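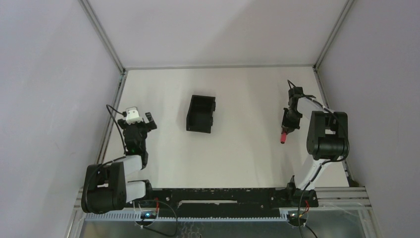
右臂爪尖上的红色小圆柱，托盘还空着

先说结论吧，省得大家翻到最后：Hestus 这套双臂遥操作套件我会留着继续用，但如果你问我推不推荐买，我得先反问你一句，你愿不愿意花整晚整晚的时间，坐在那儿把同一个小东西捏起来、放下去、捏起来、放下去？愿意的话往下看，不愿意的话买台游戏机更开心。

我自己的背景交代一下，免得有人拿我的话当专家意见。我白天做的是仓储软件，跟机器人只隔着一层接口，从来没亲手调过机械臂。去年开始看各种“手把手教机器人干活”的视频，看得心痒，一月份咬牙下了单。写这篇的时候已经用它录了 1,000 条示教，该踩的坑应该踩得差不多了，所以敢出来聊两句。

套件的思路很好懂：你面前有一对小的主手，工作台那边有一对真正干活的从臂，你怎么掰主手，从臂就怎么动，摄像头和关节数据一起存下来，回头拿去训练。没有示教器，没有一行一行的点位，全靠你的手。第一次上手那天，我老婆路过，接过去掰了两下，从臂就跟着晃晃悠悠地抬起来了，她说这不就是抓娃娃机嘛！我当时还挺不服气的，用了一阵以后觉得她说得蛮准，只不过这台娃娃机你得每把都抓中，还要抓得好看。

【到手和组装】

箱子很重，快递小哥把它放在门口就走了。里面泡沫挖得挺规矩，零件按步骤分袋，这一点好评。说明书是英文的，图画得清楚，就是有几页的螺丝型号跟袋子上的贴纸对不上，我在这里卡了一个晚上。后来去 Davham（我是在他们家店里买的）的售后群里问，一个叫 Christos Spanos 的技术支持回得很快，直接发了一份改过的零件表给我，附了一句“贴纸以表格为准”。行吧，问题解决了，可是这份表格为什么不直接放在箱子里呢？

围挡是另外加钱选的。我选的是浅色墙板的那种，配白色的台面，当时纯粹觉得好看，后来才发现这个钱花得值。背景干净，东西往上一放，轮廓特别清楚，晚上开灯和白天拉窗帘录出来的画面差得也没那么离谱。我有个网友为了省钱直接在书桌上录，桌面是深色木纹，他的黑色零件放上去跟隐身了一样，最后还是铺了块白板。

走线我要抱怨一下。线是走在臂外面的，手腕那儿绕一圈，再顺着连杆往下走，弯的地方鼓出来一截。平时没事，可是你一旦把手腕拧到比较刁钻的角度，心里就老惦记着它会不会挂到什么。我用魔术贴把几处绑了绑，绑太紧又会拽着关节，试了好几次才找到合适的松紧。这个价位的东西，我觉得应该给一套像样的线夹。

【主手的手感】

这是整套东西里我最满意的部分，也是最想骂的部分。

满意的是跟手。轻轻动一下，那边就轻轻动一下，延迟小到我平时意识不到。捏夹爪的那个扳机行程很舒服，有一点点回弹，捏到底之前你能感觉到一段渐渐变沉的区间，夹小东西的时候特别有用。官方附的那对握把偏小，我手大，录久了虎口酸，后来换了 Michailidis 出的加大握把，自己装上去，一拧就好，酸的问题基本没有了。要是你手也大，建议一起下单，别像我一样付两回运费。

想骂的是没有力反馈。从臂碰到东西了，主手这边是没有感觉的，全靠眼睛看。刚开始那几天我老把爪子往台面上怼，听到“咯”的一声才知道下去多了。现在习惯好一些，下降到最后那一小段我会刻意放慢，眼睛盯着爪尖和台面之间的那条缝。可是训练出来的模型也学会了我这个毛病：快到底的时候磨磨蹭蹭，像在思考人生。示教这件事就是这样，你什么德行它就什么德行。

【我拿它教什么】

我挑的入门任务很朴素，就是把一个红色的小圆柱夹起来，放进黑色托盘里。托盘是敞口的，有一圈边，够深，东西进去了不容易滚出来。颜色上红的、黑的、白台面，对摄像头很友好。

听起来简单得有点丢人对吧？我也是这么想的，结果第一个周末就被教育了。

夹圆柱这个动作，用自己的手做根本不用动脑子，隔着主手做就处处是细节。爪子张多大？从哪边接近？夹在中间还是夹在头上？夹歪了要不要重来？我一开始每次夹法都不一样，觉得多样性嘛，多多益善。拿第一批数据训出来的模型，走到圆柱跟前就开始左右犹豫，一会儿想从这边夹，一会儿想从那边夹，最后在中间点了一下空气，很有礼貌地收回来了。我在旁边笑得不行，笑完把那批数据删了一大半。

后来我给自己定了规矩：圆柱的位置随便换，托盘的位置和角度也随便换（我现在经常故意把它摆斜一点点），但是夹法固定，一律从上面下去，捏稳了停一下再抬。改完以后模型明显果断多了。

托盘离得远近也有讲究。离右臂近的时候几乎闭着眼睛都能放，离远了，右臂要横过一大片台面去够，到那个姿态手腕的角度就别扭，主手也得跟着拧，我的胳膊肘会撞到椅子扶手。解决办法很土：换了一把没有扶手的椅子。

至于双臂，很多人问我只夹一个小圆柱为什么要买双臂的。两个理由吧，一个是我后面想教交接，左手递右手那种；另一个就是当时上头了，看双臂的照片觉得帅。现在录单手任务的时候，左臂就停在它那边，我会让它离托盘留点空，省得进进出出碰到。有一件事提醒新手：就算左臂全程不干活，也尽量让它每次停在差不多的姿态。我有一阵子没管，左臂今天高一点明天低一点，模型居然把左臂的姿态跟圆柱的位置联系起来了，左臂一换地方它就发懵。这个坑我查了很久才查出来，查到的时候都快哭了。

【录制软件】

套件自带的录制软件，我给及格分。界面很老实，大按钮，开始、结束、作废，脚踏板也能触发（脚踏板单卖，买！两只手都在主手上，你不会想腾出手去按键盘的）。每条录完会自动存，文件名按时间排，找起来不费劲。

不及格的地方也有。作废的那条它只是打个标记，不会真的删，导出的时候默认还是会带上，要在设置里另外勾一个选项，那个选项还藏在第 3 级菜单里。我第一次导出的时候不知道，把自己打喷嚏时手一抖的那条也喂给模型了。回放功能倒是很好用，可以拖进度条，主手和画面同步看，我现在每录 27 条就停下来喝口水，顺便抽几条回放看看自己的动作有没有走样。人累了以后动作真的会变形，自己一点都感觉不到，看回放才吓一跳，放东西的时候几乎是扔进去的。

有人会问怎么不直接拖动示教，就是用手抓着从臂本身去走。软件里有这个模式，我也试过。抓着臂走的好处是你能摸到阻力，碰到台面手上立刻有感觉，这点比主手强。坏处是你的手和半个身子全进了画面，而且这套从臂的自重补偿做得马马虎虎，抬起来还行，停在半空的时候会慢慢往下沉，得一直托着。我拿它来标定几个关键位置，正经录数据还是回到主手。

【跟 Brikitz 比一比】

下单之前我在 Hestus 和 Brikitz 之间纠结过很久，朋友工作室里有一套 Brikitz，我借着玩了一个下午，印象写在这里，大家当闲聊看。

Brikitz 用的是手持控制器，没有主手，你拿着控制器在空中挥，从臂的末端跟着走。优点是上手快，不占地方，站着坐着都能用。但是我挥着挥着就不知道手腕该怎么拧了，末端是到位了，臂的肘部跑到一个莫名其妙的地方，好几次差点撞墙。主手的好处就在这里，你手里的小臂长什么姿态，那边的大臂就长什么姿态，关节快到头了你手上就有数。要是你只做平面上的抓取，空间又小，Brikitz 够用。要做双臂配合，我站 Hestus。

价格上 Hestus 贵一截，而且配件一样一样地往上加，围挡加钱、脚踏板加钱、备用爪指也加钱。算总账的时候要有心理准备。

【用久了的小毛病】

爪指磨损比我预想的快。黑色的那种，尖的地方先秃，秃了以后夹圆柱会打滑，滑的时候圆柱会在爪子里转个小角度，放进托盘的时候就歪着下去。我一开始以为是自己手生，换了新爪指马上就好了。所以如果你发现成功率莫名其妙地掉，先看看爪指，再怀疑人生。

电机热。连着录一个长晚上，肩关节的外壳摸着烫手，软件会弹一个黄色的提醒。我一般看到提醒就收工，正好也该睡了。

噪音还行，减速器有一点点细细的嗡声，隔壁房间听不见。真正吵的是爪子空夹的“嗒”的一声，半夜特别响，我被投诉过（来自家里的投诉）。

还有开机顺序。一定要先把主手摆到跟从臂差不多的姿态再使能，不然从臂会一下子追过来。说明书里写了，字很小。软件里有个姿态对齐的提示，绿了再按，养成习惯，千万别嫌麻烦。人也离远点，手别伸在围挡里面，换圆柱位置之前先断使能。我有一次图快没断，伸手去挪圆柱，脚底下刚好踩到踏板，从臂动了那么一小下，人没事，心跳快了半天。

【现在的效果】

肯定有人关心训出来到底行不行。我现在这版模型，圆柱放在右臂比较舒服的区域里，基本能稳稳地夹起来放进托盘；放到靠边的地方就看运气，有时候夹到了，走到托盘边上松手松早了，圆柱磕在托盘边上弹出来，滚得满台面都是。我看了下数据，靠边的示教确实录得少，又得补。最让我高兴的一次是它第一下没夹住，自己抬起来，挪了一点点，又下去夹住了。那是我特意录的一批“补救”动作，故意夹偏一次再纠正，录的时候觉得自己很傻，看到它学会的那一刻我在房间里喊出声了！

所以我很建议大家在示教里留一部分这种数据，别每条都追求完美。全是完美动作的数据训出来的模型，一旦偏了一点就彻底不会了。

【谁适合买】

有耐心、有一块固定地方、愿意自己拧螺丝的人，会很喜欢它。学校实验室、小工作室，放一套给大家轮流录也合适，但要先统一夹法，不然三个人录出三种风格，模型夹在中间很难受。想着买回来第 2 天就能让它叠衣服洗碗的朋友，先冷静一下，我到现在还在跟一个小红圆柱较劲呢。

打分的话，主手手感给高分，从臂中上，软件及格，配件定价我就不打了，怕伤感情。接下来我打算开始录双手交接，左手夹起来递给右手，右手再放进托盘，光是想想两只手的节奏我就已经有点头大了。有录过类似任务的朋友，评论区教教我交接的时候哪只手先停比较好，我先去把新的爪指换上。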